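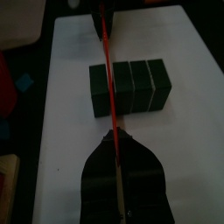 3.2 Block layout

Each layout used four dark green rectangular blocks on a white tabletop. Side contact between neighbors was recorded as open or closed at every seam. In Figure 4 (first panel) the leftmost block is separated from the second by a narrow gap, and the remaining three are pressed together. A long red stick crosses the row at the gap. Rows of this type were coded "3+1" under the Quaye scheme. The Staltemton set contains 317 such rows out of 2,005.
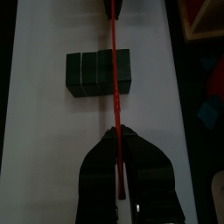

Figure 4. Four-block rows with the red stick crossing: 3+1 row (first panel), tight row (second panel).

3.3 Tight rows

A row was coded as tight when all four blocks stood side by side with no block set apart. The stick passes over the right part of the row in the second panel, so the seams there were judged from the visible edges only. Binta Abubakar coded 300 rows twice, and disagreements were settled with the Fernar rules. Tilt of the row relative to the table edge was not scored.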